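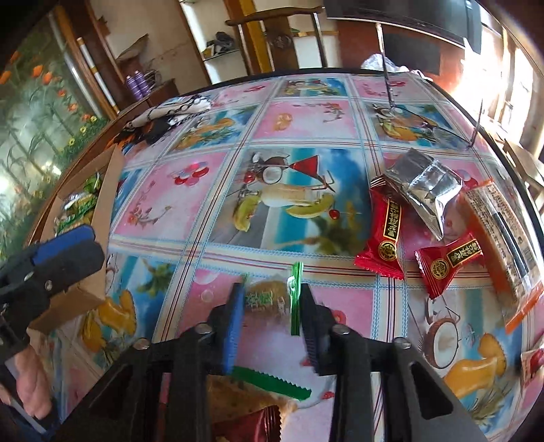

Unit 6: Sorting and boxing small wrapped goods

Course tutor: Nadine Issa. Practical support: Ferenc Pintér.

This unit covers mixed snacks and sweets that are individually wrapped and have to be packed in one carton. It follows on from the unit on tins and jars. Read it before the practical, which lasts 30 minutes and is done in pairs.

Clearing the table

Use a table you can reach across. A plastic tablecloth is fine and wipes clean, but a busy print makes small packets hard to spot, so check the whole surface before you close the carton. Move cloths and carrier bags off the table first. Stand the carton at one side with its flaps up.

Sorting

Tip the goods out and sort by how easily they are damaged, then by size.

Firm: boiled sweets and other hard candies. These can go in by the handful and make a good bottom layer.

Crumbly: pastries, filled biscuits, pressed cakes. Pick these up by the crimped end of the wrapper where there is one. Squeezing the middle breaks the contents, and the damage may not show from outside.

Long packets: lay flat along the side of the carton. Do not bend them to fit.

Foil packets: check the seams. Creased foil is acceptable. Split foil is not.

Keep packets of the same kind together, label side up, until they have been checked against the list. If the label is in a language you do not read, match it by colour and emblem and ask your partner to confirm.

Filling the carton

Firm goods go at the bottom, long packets at the sides, crumbly goods on top. Leave two fingers' width below the flaps. The flaps should meet without being pressed down.

Common faults from the November group

Serrated wrapper edges caught under the flaps.
Pastries packed first and crushed.
Single packets left behind on the table.

For next time

Read the Banden handout on cartons, section 2, and bring your completed packing list. Waraporn Intarasuk will take the session on labels.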